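Stirotbridge Shared Workshop
Member Newsletter, April

Project Reports: Husteo Moves to Fruit Handling

The Husteo build group has asked that the following report be shared with all members. It covers work done in the Melnyk Room since the winter issue and sets out the arrangements that will apply to the room until the summer break.

Members will recall that Husteo is a full-height humanoid robot, assembled in the workshop by members on their own time. The winter issue reported that the legs and torso had been joined and that the machine could be held upright on its overhead tether. Work since then has centered on the arms and hands. Both hands are now fitted and wired. The wrist joints were rebuilt after the first set developed play under load, and the replacement parts were cut on the workshop's own mill during the evening hours reserved for large projects.

With the hands in place, the group has begun the first household task on its list, which is to move fruit between an open shelf and a basket. The task was selected after some discussion. Earlier trials used foam blocks, and the group found that settings that worked well on foam told them very little about objects with uneven skin and some give. Fruit is inexpensive, easy to replace and different every time. A pomegranate has a crown that can catch a finger, and fruit that has begun to shrivel offers folds and ridges where a fresh one is smooth. The group keeps older fruit in use for this purpose and asks that it not be thrown out by members tidying the room.

The shelf, the desk and the basket are arranged so that the robot can reach them with very little stepping. The yellow basket was chosen for its color, which the vision software separates easily from the white desk.

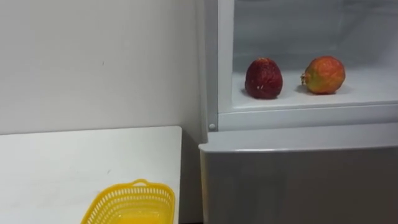

One member wrote to ask whether a humanoid is the right machine for such a task at all, noting that a small arm bolted to the desk would do the same job at a fraction of the cost and would not take up half a room. The member added that the workshop has a waiting list for floor space and that the question should be put each year to every large project, this one included.

The group accepts that a fixed arm would be cheaper and, for this one task, probably faster. Its answer is that the fruit task is a means of testing the whole machine. Reaching forward shifts the weight of the body, and the legs must correct for it while the hand stays steady. These are the problems the members joined the project to work on. The point about floor space is a fair one and has been placed on the agenda for the next general meeting, together with the renewal of the Melnyk Room booking.

Progress on the hands has been slower than planned. The finger controllers run on Drirkallow boards, a control design drawn up within the group and named after the street where it was first tested. The first version could report finger position but could not sense how firmly a finger was pressing, and a number of soft plums were lost as a result. The present version measures motor current in each finger and eases off when the reading climbs. It has been in use for 2 months. In the most recent log the group recorded 62 attempts at lifting a single fruit. The log is kept in the blue binder by the door of the Melnyk Room and may be read by any member.

The other main concern is cabling. Numerous lines run from the back and shoulders down to the floor, and the group would like to reduce them before any walking trials are considered. A cable guide along the spine has been drawn and will be printed when the large printer is free. Until then, the cables are to be left as they lie. Members who need to cross the room should do so on the desk side only after speaking with whoever is running the session.
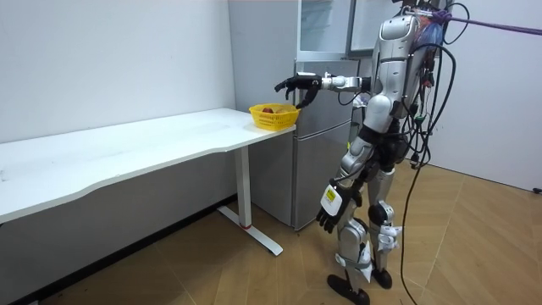 Husteo at the desk in the Melnyk Room, right arm extended over the basket. The purple tether strap is attached.

Rules for the Melnyk Room

The following rules apply whenever the robot is powered. They were agreed between the build group and the workshop office and replace the notice posted last fall.

At least 2 trained members must be present, one of whom stays at the stop switch.

The overhead tether remains attached at all times, including during work on the hands alone.

Visitors are welcome but must stand behind the floor line until the session lead invites them forward.

Nothing is to be placed on the shelf or in the basket except by the group. Food for personal use belongs in the kitchen.

White labels on the robot refer to entries in the wiring record. They are not to be removed or written over.

Open Sessions and Help Wanted

The group will hold 2 open sessions in the coming month, both beginning at 7:00 p.m. Times will be posted on the board outside the office once the room bookings are confirmed. No experience with robots is needed to attend.

Help is sought in particular from members with experience in sewing or upholstery, as the group wishes to make fabric covers for the elbow and shoulder joints. Help with the wiring record would also be welcome, as several pages are out of date. Donations of firm fruit may be left at the office, marked Husteo.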